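Hestum Publishes Good-Practice Guide for Tabletop Robot Cells

CESUVHOLM, March 7, 2025 – Hestum today released a good-practice guide for small robot arms that pick up and move items on a tabletop. The guide is meant for workshops, teaching labs and packing rooms where people set up and use these arms without an automation engineer on site.

The guide runs to 20 pages and has nine sections, covering work surfaces, lighting, gripper care, speed limits, emergency stops and daily records. It was written with Koyama, which supplies gripper parts, and tested at seven sites over the past year. Operators at those sites logged roughly 600 hours of work under the draft rules.

Each section lists what must be done before a shift, what should be checked during it, and who signs the record. Sites may add their own rules but may not remove the checks on stops and speed.

The guide does not replace national safety standards or the arm maker's manual. Where they differ, the stricter rule applies.

Calen, the training firm, will offer a one-day course based on the guide starting in May. Sites that complete it will receive a printed checklist and a wall chart for each cell. The guide itself is free to download from the Hestum website.

Comments on this first edition are open to all users – a revised edition will follow once they have been reviewed.

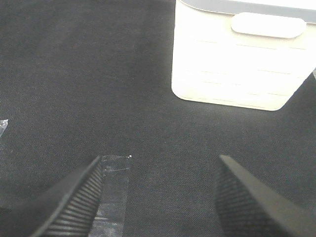 Work surface rules take up the longest section of the guide. Cloth coverings are allowed if they are plain, matte and pulled flat before the arm is switched on. Clear tape like the strip lying on the dark cloth beside the left gripper finger has to be logged at the start of the shift, along with any creases or bubbles in it. Grooved finger pads are to be inspected at the same time and cleaned with a dry brush.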